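Wash the Bowl When You Finish the Soup

Our office has had a sink for two years and an argument about it for nearly as long. The company put it in when we took over the second floor at Vencombe, and 34 people now use it. I think most offices handle the shared sink badly, and the fix is smaller than people expect.

The usual answer is a sign. We had three at one point, one of them laminated. Cosmin Onu, who runs the floor, took them down in June and I was glad to see them go. A sign over a sink tells you there has been a problem and that someone is annoyed about it. It doesn't put a sponge in your hand.

The second answer is a dishwasher. Ours was quoted at 1190 with fitting, and I argued against it. I have worked in two places that had one. In both, the bowls moved from the basin to the counter above the machine, and they stayed there until somebody gave in and unloaded the clean ones. A dishwasher is good for a family that eats at the same time. It is a poor match for people who eat at their own hours and own one bowl each.

What I would do is plain. Wash your bowl when you finish eating, by hand, and dry it with a paper towel before you walk away. It takes less than a minute while the food is still soft. Leave the same bowl until four o'clock and you will be scraping rice off it with a thumbnail.

Elmarie Pillay disagrees with me on the paper towels. She would like cloth, and she has a point about waste. But a cloth in an office belongs to all of us, so it gets washed by none of us, and by the end of the week I don't want it near anything I eat from. At home I use cloth. At work I will take the roll.

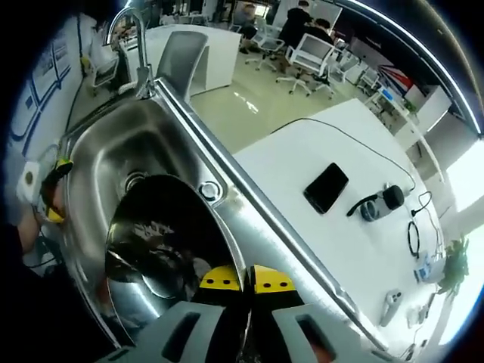
The other thing that matters is where the sink is. Bruvwood, where I worked before, had its sink in a closet at the end of a corridor, and people behaved as you would expect with the door shut. A sink out in the open, next to a table where people put down their phones, gets looked after better. You rinse your dish when your coworkers are within sight of you – I know I do.

I'd also spend money on the faucet before anything else. A tall one lets you turn a deep bowl under the water without knocking the rim. The low one at Bruvwood made every soup bowl a nuisance, and I'm sure that was half the reason they piled up.

Cornel Sima says I am making a lot out of dishes. Maybe so. He eats his lunch at home.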